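Clubs > Robotics > Meetings > Minutes

Minutes of the general meeting, Robotics Club
15/10/2021, in the workshop

Chair: Kieran Ó Ceallaigh
Apologies: received from two members of the Rakus team

1. Previous minutes
The June minutes were accepted with one correction. The drive motors for Rakus were ordered by the club and not by the faculty, so the cost belongs in our budget.

2. Fukari (hand-held gripper)
The team reported that the new housing fits and the rubber rim has been glued again after it lifted at one corner. The aim for this semester is still 300 recorded pick-and-place runs. The first 100 are done, but 8 of those have to be repeated as the marker tracking dropped out partway through. Kieran asked that runs be labelled on the day they are recorded. The team agreed to keep a written log beside the computer until the naming script is fixed.

There was discussion on whether the gripper should be made lighter. Several members find it tiring on the wrist after a long session. It was decided to leave the design alone until the 300 runs are complete, so that the recordings match.

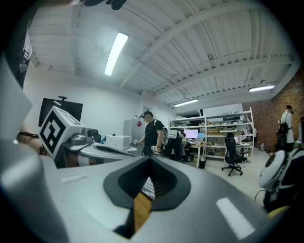 3. Calico (arm)
Calibration is taking too long at the start of each session. The Calico team will write up the steps on one page and have it ready for the next meeting. Anyone moving the arm's base is asked to tell the team so it can be calibrated again. A request for a second camera was held over until a price is available.

4. Mac Suibhne Cup
Entries close at the end of next month. The club will enter one team, using Rakus. The rules now allow a practice run on the competition floor, and the team would like to use it to check the wheel grip. Transport is not yet organised. Members with a car and a free weekend should put their names on the sheet.

5. Budget
The club has $2000 for the year. Moved that up to $300 go to spare motors and batteries for Rakus. Carried. A second motion, to buy club shirts, was not carried. It can be brought back once the competition travel is paid for.

6. Workshop use
Tools are to go back on the shelving at the end of each session, in the box they came from. Batteries are not to be left charging overnight. New members need to do the safety induction before using the drill press.

7. Other business
A member asked if first years could join the Fukari recording sessions. Agreed, provided they are paired with someone who has done it before.

Meeting closed at 6.40 pm. Date of next meeting to be sent by email.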